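Dhanial two-arm kit, review thread. I bought the tabletop bundle with my own money and have no deal with the company. 1/

I'll stick to what you get, how the grippers do on soft goods, and what I'd change. Cap and hat stand first. 2/

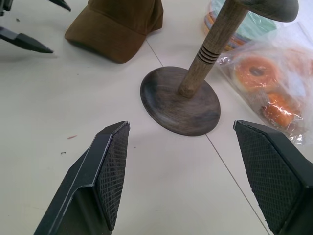
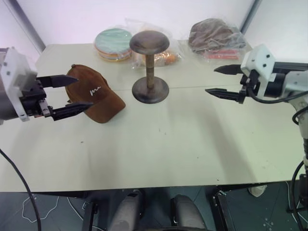 PRARKGATE, April

The grippers come fitted with two black fingers each. The wrist view shows the diamond-pattern rubber on the inner faces. That pad is the best part of the kit. Fabric stays put without much squeeze. 3/

Caps are harder than they look. Grab the brim and the crown swings. Grab the crown and it folds. I had the best luck pinching the side of the crown and lifting slowly. 4/

Over 26 tries at putting a cap on a stand, the default grip setting was too strong. I turned it down to 70 percent and left it there. 5/

The wrist cameras are worth having — I would not buy the version without them. From the head view alone it's hard to judge how close a fingertip is to a post. 6/

Clear plastic bags are the weak spot. The software loses the edges in the glare and picks a point that isn't on the bag. Vikas Bhatia at support told me a fix is coming. No date. 7/

Cables: plan your own routing. The clips in the box are too small, and the manual gives it one paragraph. 8/

Price is $3,678 for the pair, plus $349 for spare fingers and pads. The spares cost too much for what they are. 9/

Would I buy it again? Yes, for cloth and small solid items. If your work is mostly bagged goods, wait for the update. 10/

Next thread is the Ulla grippers on the same table. Send questions before then.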